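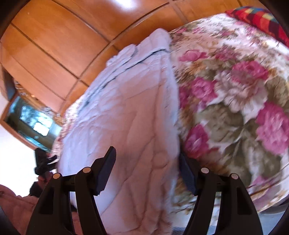 Section 4: Washing and drying bulky things

I wrote this section after ruining a comforter of my own, so please read it through once before you load anything. The Dandura is a good little front loader and I've run mine almost daily for years, but it treats a big puffy load very differently from a basket of T-shirts. If you skipped the leveling part in Section 3, go back and do that first. A machine that rocks a bit on a normal load will walk across the floor with a wet comforter in it.

Before you start

1. Read the care label. If it says dry clean only, stop here and take it to a cleaner.

2. Go over the seams with your fingers. Any little hole you find now will be a big hole after the spin, and you'll be picking fluff out of the filter for a month (ask me how I know). A few stitches by hand are plenty.

3. Empty the pockets, close every zipper and snap, and take off anything that comes off, like belts or trim.

4. Rub a drop of liquid detergent into cuffs, collars and the top edge of blankets, where the grime collects. Leave it for 20 minutes.

Note: I get more mail about powder than anything else in this guide. Powder is fine for towels, but in thick filling it clumps and never quite rinses out. Use liquid, and use less than the cap tells you to.

Loading and washing

5. Put the item in by itself. Don't roll it up or fold it into a neat square, just feed it in loosely so it goes around the drum like a doughnut.

6. Check that you can still slide your whole hand in over the top of the load. If you can't, it's too big for this machine and you want the coin laundry. Efren Estrella, who proofread this for me, thinks I'm too strict here and that a good shove does the job. He has also replaced his door gasket twice.

7. Turn the dial to Bulky. On the older panels it's called Bedding, and it's the same program.

8. Press Temp until the Cool light comes on, then press Spin once so it drops to Low.

9. Press Rinse+ so you get the extra rinse. It adds a while to the cycle but I would never leave it off for down.

10. Press Start and hang around for the first few minutes.

Caution: If the drum starts banging during the spin, press Pause and wait for the door to click before you pull on it. Don't force the handle! The latch is plastic and a new one has to be ordered from Lucero. Spread the load out again with your hands and press Start.

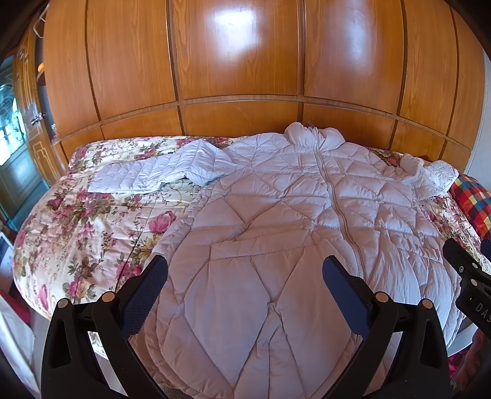 Drying

Down takes forever. I'm sorry, but there is no shortcut, and turning up the heat will only scorch the shell while the middle stays damp. I start mine in the morning and expect it to be done by late afternoon.

11. Lift the wet item out with both arms underneath it. Never haul it up by one corner or by a hood, because the wet filling is heavy enough to tear the stitching inside.

12. Press the water out with a towel. No wringing.

13. Set the dryer to Low and throw in 3 clean tennis balls or wool dryer balls. It's going to sound like somebody moving furniture.

14. Every half hour, stop the dryer, take the thing out, and break up the lumps with your fingers. Shake it, flip it over and put it back.

15. When it seems dry, run it one more time. Then lay it out flat somewhere airy overnight before you put it away.

Note: To check for damp, pinch the thickest part between both hands and hold it for a moment. If it feels colder than the rest, it isn't done. A sour smell means the same thing, only worse — wash it again and dry it properly this time.

After a bulky load

16. Clean the lint filter and the small drain trap behind the front flap. Put a shallow pan under the trap first.

17. Wipe the door gasket, including the fold at the bottom.

18. Leave the door open a crack until the drum is dry.

If the display shows E4 after any of this, the drain trap is probably clogged. Section 6 covers that, along with how to reset the panel.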